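The Tray on the Table
A month of leaving vegetables out where I could see them

I threw out a cucumber in February that had gone to liquid inside its bag. I'm not proud of it. It was in the drawer at the bottom of the fridge, under a head of celery and a bag of something leafy I'd bought for one recipe, and when I picked it up it sort of sloshed. I stood there holding it over the sink and thought, I bought this! I picked it out! I remember squeezing it at the store like I knew what I was doing.

So that was the week I called Firouzeh Rezaei. We used to share an apartment over a dry cleaner's, and in all the time I lived with her I never saw her throw out a vegetable. Her system was a steel tray in the middle of the table. Whatever was going to be eaten in the next day or two sat on it, washed and dried, and you ate from it as you walked by. Radishes, mostly. I'd never eaten a radish on purpose before I met her, and then there I was having two with my coffee.

"Do you still do the tray?" I asked her.

"What else would I do?" she said, and then she told me to get one with a rim.

I got one with a rim. I found it at the restaurant supply place in Pullwood, which is my favorite store in the world and the worst place to send me with a credit card. They had trays in every size, from ones that would hold a pen up to ones that would hold a small pig, all stacked in the back aisle with the sheet pans. I also came home with a bench scraper and 300 paper muffin cups (I don't bake muffins). The tray was the cheapest thing in the bag.

Then I had to work out what goes on it, and I learned fast that this is where people have opinions.

Firouzeh says tomatoes, always, and never in the fridge before you've cut them. Lindiwe Ndlovu, who grows them out past Talpur and sells them from a folding table in her driveway, agrees with her and goes further. She likes them stem side down if the stem's been pulled off. If the stem's still on she doesn't care how they sit, as long as they aren't piled up. I drove out there one afternoon to ask her about it and left with almost a trunkful. We talked for an hour about splitting. I'd had no idea that a good soaking after a dry stretch could crack a tomato open right on the vine, and she walked me down the rows to show me the ones it had happened to, and she was so mad about it still.

Cucumbers are a fight. They don't love the cold, which everybody will tell you, but a cut one doesn't love sitting out either. My rule now is that a whole cucumber can stay on the tray through the day, and once I've cut into it I want it gone by the end of lunch. I leave the skin on. The bumpy ones are the ones I buy, and I scrub them with the same brush I use on potatoes.

Mushrooms I got wrong. I put a pile of them out the first morning, looking gorgeous, and by supper they'd gone leathery. Karabo Lekota, who cooks lunch at the café in Divby, was pretty blunt with me on this. Paper bag, fridge, and bring out what you're cooking right before you cook it. He does bring them out, though. He lays everything for a dish on a tray before he turns on a burner, and he says he can look at the tray and taste the dish, more or less. I tried it with a soup and found out before I started that I had no onion. Usually I find that out at the point where the oil's smoking.

Fruit I went back and forth on. My grandmother kept fruit in a bowl and vegetables in the dark and I think she'd have been scandalized to see an orange next to a radish. But I like a mandarin on there. It wakes the whole thing up, and my kid will take the mandarin and then, because he's standing there peeling it, eat a slice of cucumber too. I've watched this happen 6 times and I have said nothing, and I will keep on saying nothing.

What about the cloth? You want a cloth. Steel on a bare table makes a racket every time somebody reaches over for something, and it slides. Bláthnaid Carroll, who runs the linen stall at the Derketti market, sold me one with a woven check for 27 dollars, and she talked me out of white in one sentence, and that sentence was "Do you own beets?" A check hides a drip. It also gives you lines to square the tray up against, if you're the kind of person who does that. I am now, apparently.

I've had a few flops. Basil went black. A half avocado, well, you can imagine. And an entire day of grapes vanished before anybody ate a single vegetable, so grapes are back in the fridge where they can't compete. I'm also down to about one trip to the store where I used to make two, and the drawer at the bottom of the fridge has celery in it and nothing else. I can see the floor of it. It has a little pattern on it I'd never noticed.
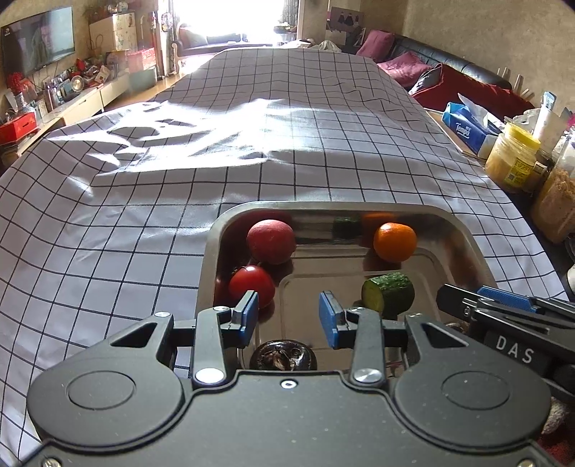

Radishes are still what I'd start with if you're trying this at your own table. Buy round ones, trim them, and give them a corner to themselves so they don't roll into everything else. After that I'd go for color, and I'd leave space between things: a glossy tomato with the green stem still on, a mandarin way over on the other side, a short piece of cucumber with its cut end showing so people know it's open for business. A rounded-corner steel tray with a shiny rim does fine on a pale checked cloth, and it wipes clean in a second. Keep the salt nearby. I use the flaky kind, in a saucer.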